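Home | Reviews | Living Room | Storage | Contact

We use cookies to improve your visit. Accept | Settings

Mostholm tablecloth, green check
Reviewed by Kulsoom Janjua

I bought the 110 cm one in September. It was washed 3 times before I wrote this and the colour has held. The hem is a bit uneven on one side – a minor thing at this price.

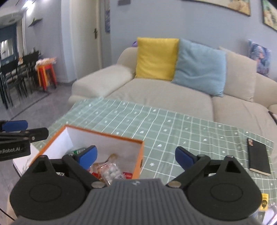 Does it need ironing? Only if you leave it in the machine overnight. Hung up straight away, it dries nearly flat.

Sage green goes well with a beige sofa, and the white grid helps when lining up boxes for packing sweets. Crumbs do show. I'd buy it again, in the longer size.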